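Accueil | Forums | Généalogie militaire | Recherche | Connexion
Imprimer | Envoyer par e-mail

Sujet : Carnet d'un grand-oncle, régiment introuvable

eline_62
Bonsoir à tous, je vous lis depuis longtemps sans oser écrire, et puis voilà, je me lance ! J'ai hérité du carnet de mon grand-oncle, brancardier pendant la Grande Guerre. Il parle sans cesse d'un lieu qu'il écrit « Drorkholm » – un camp, je pense, où il serait resté prisonnier jusqu'en avril. Il y aurait eu 985 hommes à l'appel. Est-ce que ce nom vous dit quelque chose ?

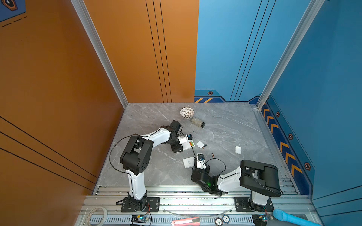 Le coin de travail, côté mur bleu

vieux_galon
Bonsoir Eline et bienvenue. Le nom sonne scandinave, et je pencherais pour un camp d'internement de convalescents plutôt que pour un camp de prisonniers. On y envoyait des grands malades, et un brancardier avait toutes ses chances d'y être affecté. Regardez s'il parle de médecins ou de visites.

Mercado
Pas d'accord, pardon ! Avec 985 hommes à l'appel, on est loin d'une maison de convalescence. Mon arrière-grand-père était dans un camp d'environ 1 000 hommes, en Allemagne, et les gardiens donnaient aux baraques des noms de toutes sortes. Pour moi c'est une baraque, ou un détachement de travail.

eline_62
Merci à tous les deux, vous êtes adorables. Il parle d'un médecin, oui, mais aussi de tourbe à charger « par tous les temps », alors je ne sais plus trop. L'écriture est minuscule, au crayon, et je déchiffre 2 pages par soirée quand tout va bien
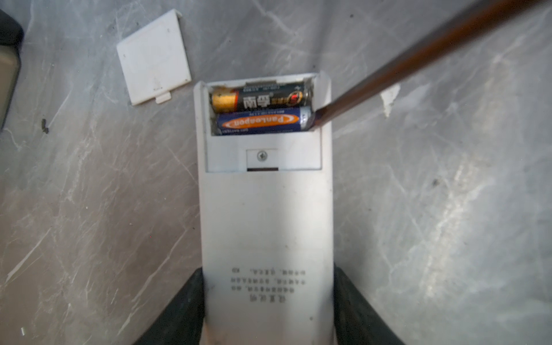
et encore, avec la loupe de ma mère et beaucoup de thé. Il y a aussi une certaine « Ama » qui revient 4 fois, toujours avec un colis. Une marraine de guerre, peut-être ?

vieux_galon
De la tourbe, voilà qui me fait reculer un peu, je l'avoue. Pour Ama, attention aux abréviations, ce peut être une œuvre qui expédiait du pain. Avez-vous sa fiche matricule ?

Mercado
Ah, vous voyez, la tourbe ! Mais pour Ama je reste sur la marraine – on n'écrit pas « ma bonne Ama » à une œuvre, enfin si c'est bien ce qu'il écrit.

eline_62
Il écrit « la bonne Ama ». Je demande la fiche lundi aux archives et je reviens vous raconter.

Sujets récents
- Lire une fiche matricule
- Colis et marraines de guerre
- Brancardiers : quelles archives ?
- Identifier un écusson de col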